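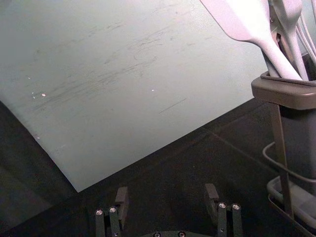 A scuffed pale sheet beside a utensil holder. The marks run mostly one way.

Utensil caddy

A utensil caddy is an open-topped container kept on a kitchen counter or table to hold cooking tools upright. It is also called a utensil holder, a utensil crock (when round and heavy), or, in households that have given up on the vocabulary, "the thing with the spoons." It is commonly found near a cutting board, with which it shares counter space and crumbs.

Form

Caddies are either undivided or divided. The undivided type is a single deep well in which every handle crosses every other handle, so that pulling out a ladle brings up a potato masher as well. The divided type was meant to cure this. It has two or more compartments, usually square, and works well for as long as the owner remembers which tools belong in which.

Most divided models are molded plastic. Many sit in a wire rack, and the better ones have a tray underneath to catch drips from tools put away before they were dry. The tray is supposed to be emptied. Manufacturers' leaflets are firm on this point, and the leaflets are usually found in the tray.

History

Jars and crocks have held spoons for as long as there have been spare jars and crocks. The purpose-made divided caddy is harder to trace. The kitchenware writer Atieno Magesa, in her pamphlet Upright Things, credits the Clivthorpe works with an early three-compartment model, the Tuno, which had a first run of 700. Of these, 637 were sold and the remainder went to the staff canteen. A rival, the Kimaro, offered 11 compartments and was withdrawn after one season, having proved wider than most of the counters it was bought for.

Contents and arrangement

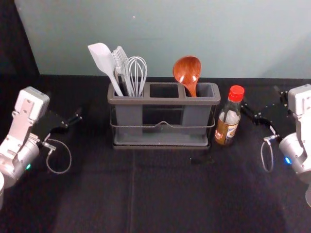 Three-compartment caddy on a drip tray, with the middle compartment empty.

There is no agreed system for filling a divided caddy. Magesa describes 2 main schools. The first sorts by material, keeping wood away from metal and silicone. The second sorts by whichever compartment is closest to the hand, and is by far the larger.

Crowding is the usual result. A spatula, a fork and a whisk may share one opening while a wooden spoon has another to itself and the space between goes unused. Magesa calls this the "empty chair" and considers it normal. Whisks cause particular trouble, being mostly air but requiring the room of something solid.

Bottles of sauce and seasoning tend to gather beside the caddy and stay there. They are not part of it, although in many kitchens they have not been moved in years and might reasonably claim residence.

Relation to the cutting board

The board is the caddy's traditional neighbor. Rigid boards may be stood on edge behind it. Thin flexible sheets are more often left lying flat, or nearly flat, in front, where they collect whatever falls.
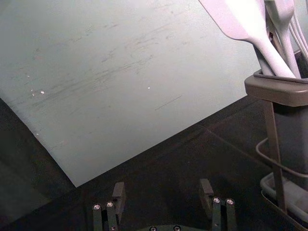 Plastic boards scar with use, and the scoring holds stains that washing does not fully lift. Advice on when to replace one varies. The Nokora household guide recommends doing so once the grooves can be felt with a fingernail, a test that most boards in regular service would fail and most owners decline to perform. Wiping removes crumbs, provided they are wiped into the sink. Wiping them toward the caddy only moves them under the tray.

Cleaning

The compartments should be emptied, washed in warm soapy water and left upside down to dry. Wire racks are washed separately, with attention to the joints. A bottle brush reaches the bottom corners of square compartments better than a cloth, and can afterward be stored in the caddy.

See also

Cutting board
Drip tray
Kitchen drawer
Whisk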